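Packing Hall Open Day at Fommont: Was It Worth the Drive?

By Seraina Reisinger

The flyer promised "the full journey of a carton, from flat sheet to your shelf." I have been to enough open days to know that the full journey usually means a corridor with a window in it, followed by a bag with a pen. Still, Lundthorpe is only 90 minutes away, admission was free, and I have been writing about packaging long enough that I can't leave a carton alone.

We were let onto the floor at a quarter past ten in the morning. Blue frames, strip lights, green wall panels, and a lot of cartons with very small print.

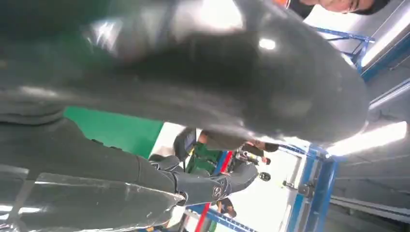
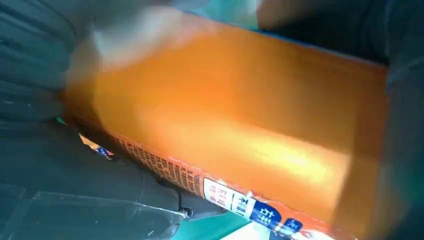
The tour was run by Bucur, the contract packer that has had the Fommont hall since last November. Our guide was cheerful and quick and wore a headset that failed twice. He told us the hall handles 124 different carton formats. I asked whether that meant 124 sizes or 124 printed designs, which are very different claims. He said "formats." I asked again at the end and got the same word with a bigger smile, so put that number down as marketing.

My main interest was print. Anyone who has tried to read the side of a cookie box in a kitchen at night knows the problem: the big letters on the front get bigger every year and the ingredients shrink into a gray fuzz along the bottom edge. Bucur had set up a display table about legibility, with a banner reading "Clear Labels, Clear Choices." The type on the banner was lovely. The type on the sample cartons was the usual stuff, packed tight, dark on a tinted ground, and under strong light the gloss bounced straight back at me. I had to tilt one carton four ways before I could get through a single line. When I brought this up, I was told that the customer supplies the artwork and the packer has no say in it. Fair enough, but then why the banner?

Gloss deserves a longer complaint. It sells. I understand that. A shiny carton looks fresh under store lighting and a matte one can look tired. It also scuffs if you so much as look at it, and the scuffs show worst on strong, flat colors. The guide passed around a coated sheet from Riltotura, the board supplier, and said it could take 1000 rubs before showing a mark. Rubbed with what? How hard? He didn't have the test sheet with him. I ran my thumbnail across a corner and left a line I could see from arm's length. A man beside me did the same with his car key, which was perhaps unsporting, and his line was better than mine.

I'll give them credit for the folding demonstration. A woman from the setup crew took a flat blank, creased it by hand, glued it, and squared it up in less time than it took the guide to introduce her. Then she took a second blank with a bad crease and showed us how the end panel bows out and how that throws off every carton stacked on top of it. She didn't have a script. She answered questions in plain words, including mine about damp (store the blanks flat, keep the wrap on, don't trust the bottom of the pile). If the whole visit had been 90 minutes of her, I would be writing a much warmer report.

What we didn't get was the back end. The flyer said "to your shelf," and I wanted to see how the cartons go into outer cases, how the cases go onto pallets, and how many come back crushed. We were walked past a closed roller door and told that dispatch was "very similar to what you've seen." It can't be, as far as I can tell, because we hadn't seen anything with a case in it. I asked about returns and was offered an email address. I wrote to it the same evening and will add the reply to this page when one comes.

The visit ended in the canteen with coffee and a slide show. Eight slides, most of them photographs of trees. The recycling slide said the cartons were "widely accepted." I asked if that included the ones with a film layer. There was a short talk between two people at the back, and the answer was that it depends on your town. Mine doesn't take them.

A few practical notes if you're thinking of going to the next one:

Parking is on the far side of the site and the walk is not signposted. Follow the fence.

Ear plugs are handed out at the door. Take them. The hall isn't deafening, but the guide's headset was, on the occasions it worked.

Groups are large. Stand near the front or you'll miss half the talk.

Ask for the folding demonstration if it isn't offered. Our group nearly skipped it because we were running behind.

The bag, for the record, had a pen in it. It came in its own small glossy carton, with four lines of print on the base that I still haven't managed to read.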